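Sernona: Clearing a Table with One Arm
Final report, Section 4: What We Changed After November

By November our arm could pick up a foam block every time, which impressed our parents and no one else. Roy Kershaw, our advisor, suggested we try dishes. He did not offer any of his own.

The task we settled on was moving bowls and cups between a table and a plastic crate. We drove the arm by hand and recorded each run, planning on 1,000 runs. We finished with 280, of which 253 were usable. The other runs mostly document our learning to press the record button before starting.
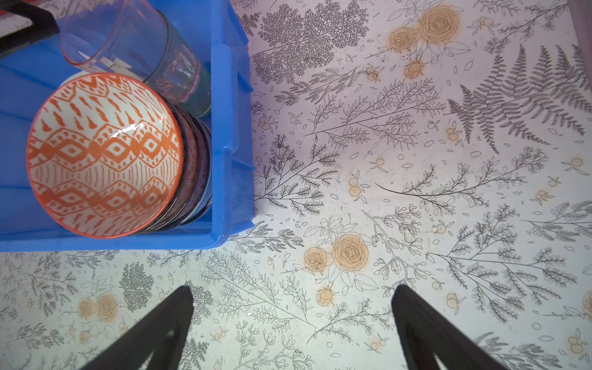

Bowls were harder than we wrote in the proposal. The fingers have to straddle the rim, and when bowls are nested the gap between one rim and the next is small. Our first policy, Baudry, liked to grab two at once and then hold perfectly still, as if waiting for credit. Clear cups were worse – the wrist camera sees whatever is behind them, and so Baudry went after that.

For the second policy, Daromow, we made 3 changes:

Slower approach over the last part of the descent.
More runs with the cup lying on its side.
A patterned table cover in training, so the policy would stop depending on a plain background.

The third change cost us nearly a week of retraining and was argued over longer than that. Daromow does better on stacked bowls. On clear cups it is still bad, but it is now bad more slowly, and we count the reduced speed as a safety feature.

Grip force is covered in Section 5, along with the list of replacement dishes.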